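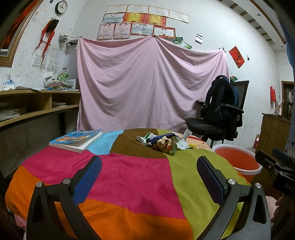 Plallow: a list of what lands on the bed

README, version 2

I kept a list of everything that ended up on top of the bed when it wasn't supposed to be there, and then I kept going, and now it's a dataset, I guess! 266 entries over 28 days in December, all typed up by me, usually with a cup of tea in the other hand. If you like household data, or you're trying to work out why your own bed is never clear, please help yourself.

What's in the folder

entries.csv is the main one, one row for each thing I picked up
places.csv says where each kind of thing is meant to live
words.txt has my spelling of everything (see below, it matters more than you'd think)
readme.txt is what you're reading

So that's four files, and you can open all of them in whatever you've got.

The columns in entries.csv

day: 1 to 28, no calendar dates
time: morning, afternoon or night
thing: what it was, in plain words
group: snack, reading, clothes, paper, cord, other
spot: head, middle, foot or edge of the bed
went_to: where I put it afterward
note: free text, often blank, sometimes a small rant

A few rows, so you get the flavor

3, night, paperback, reading, head, shelf, "thick one, spine up, lost my page"
3, night, foil wrapper, snack, middle, trash
9, morning, one sock, clothes, foot, hamper, "still looking for the other"
17, afternoon, empty packet, snack, middle, trash, "crumbs, shook out the quilt"
22, night, phone charger, cord, edge, desk drawer

About the groups

Snack is the messy one. A foil pouch, the paper that was around it and the little tag off the top could be one row or three, and I went back and forth on this for days. In version 1 I lumped them together. In version 2 every separate piece gets its own row, so if you're comparing the two versions, that's where the jump comes from. Crumbs never get a row (I'd still be typing).

Reading means books and magazines. Comics and cartoon books count as books. Letters, receipts and certificates waiting for a frame go under paper.

Pillows, sheets and the quilt itself belong on the bed, so they aren't in here at all. Same goes for anything on the wall. I did think about a second list for the walls, with the frames and posters and clocks and so on, but that stuff stays put and the list would be done in one evening.

The spot column is eyeballed. With a patchwork quilt I got into the habit of going by the panels, the brown bit, the orange bit, and then translating to head or middle when I typed it up. I've fixed the rows where I forgot to translate, but if you find a stray "lime" in there, it means middle.

Spellings

I write "wrapper" for anything that was wrapped around food and "packet" for anything that was a sealed pouch. Foil or paper goes in front when I could tell which. Words.txt has the full set. The few brand names I'd typed in have been swapped for the plain word.

Where it falls short

It's one person's bed and one person's habits, so please don't use it to say anything big about people in general. Saturday mornings are thin because I sleep in and then clear everything in one go, and by then I'm guessing at what was there first. The time column is when I picked the thing up. How long it had been lying there, I couldn't tell you.

Using it

Copy it, chart it, teach with it, whatever you like. I'd love a mention of Plallow if you put something online, but I'm not going to chase you. My own charts are in a separate folder called Lirkine, and they're pretty rough, mostly bars, mostly snacks.

Still to do

Add a size column, small or large
Sort out "cord" and "charger", which overlap
Find the other sock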